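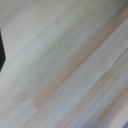 ### 4.2 Public statements by performers and the response of broadcasters

The third group of cases concerns performers who spoke publicly on a political matter while under contract to a broadcaster or a publicly funded venue. Earlier work on the subject has looked mainly at the content of such statements and much less at what the employing institution did in the weeks that followed. Our material allows the second question to be taken up in some detail. The archive holds 588 statements by performers, each linked to the programming schedules of the broadcaster or venue concerned. Statements were coded by topic, by channel of release and by the standing of the speaker at the time. Coding was done in two passes, and the second coder did not have access to the first coder's notes. The categories do not always have sharp edges. A complaint about ticket taxes can shade into a criticism of the government that set them, much as the bands of whitish gray and light beige-tan in the planks of Figure 4 run into one another with no clear line between them. Where the two coders disagreed, the statement was placed in the broader of the two categories and marked as disputed. Disputed statements are included in the totals given in this section but are left out of the comparison of response times.

**Figure 4.** Pale wooden surface with diagonal planks, close view.

The schedules were drawn from three sources. The Clurkby collection covers national radio and is the most complete, with daily listings and a separate record of late changes. The Wosutow collection covers regional television. Its listings are weekly, so that a program removed and restored within the same week cannot be detected. The Kedonell collection covers concert halls and summer festivals and consists largely of printed programs, of which 1,647 could be matched to a named performer. Matching was done by stage name first and by legal name second. Bands and choirs were matched only when the statement had been issued in the name of the whole group.

We treated a performer as having lost airtime when scheduled appearances in the 365 days after the statement fell below half of those in the 365 days before it. The threshold is strict. It misses cases in which a performer was moved from an evening slot to an early morning one, or in which recorded songs stayed on air while interviews stopped. Both patterns are known from memoirs and from the trade press, and both are discussed in Section 5. A looser threshold was tested and found to pick up a large number of performers who had simply finished a tour.

By this measure, 192 of the statements were followed by a loss of airtime. The losses were not spread evenly. Performers with long careers and a wide audience were less likely to disappear from national radio than younger ones, but when they did disappear the change was faster and lasted longer. In regional television the pattern was weaker. Stations there seem to have followed the lead of the national broadcaster in some periods and to have ignored it in others, and we were not able to find written instructions that would explain the difference. Festival organizers were the slowest to react, probably because contracts for the summer season are signed well ahead and carry penalties for cancellation.

The channel of release also mattered. Statements made from the stage were followed by a loss of airtime less often than statements issued in writing, even when the wording was close to identical. One reading is that remarks made at a concert reach a smaller public and can be passed over without comment. Another is that written statements are more often joined by other signers, and that broadcasters respond to the list of names as much as to the text. The archive contains 21st-century cases only, and the balance between the two may have been different in the years before short video clips from concerts became common.

Official explanations were rare. In most cases the broadcaster gave no reason, or referred to a change in format, a gap in the schedule or the renewal of a music library. Direct reference to the statement was made in only a small share of cases, nearly all of them in the Clurkby material. Audience letters kept in the same collection show that listeners often drew the link themselves – some in protest and some in approval – and that they did so within days of a missed program.

The Sarmiento index, which ranks performers by radio play over a rolling period, was used as a check on these findings. Agreement between the index and our own measure was good for national radio and poor for the concert halls. The index counts recorded music only and takes no account of live work, so a performer whose songs were dropped from radio could continue to fill halls without any trace of this in the ranking. For that reason the index is not used in the remainder of the section.

Two limits should be noted. The archive records statements that were reported at the time, and remarks that passed without notice are missing from it. In addition, the schedules show what was planned and, for radio, what was changed late. They do not show invitations that were never sent. Interviews with former program editors, carried out in February, suggest that this last group may be large – several editors described lists of names that were passed on by telephone and never written down. The interview material is presented in Section 4.3.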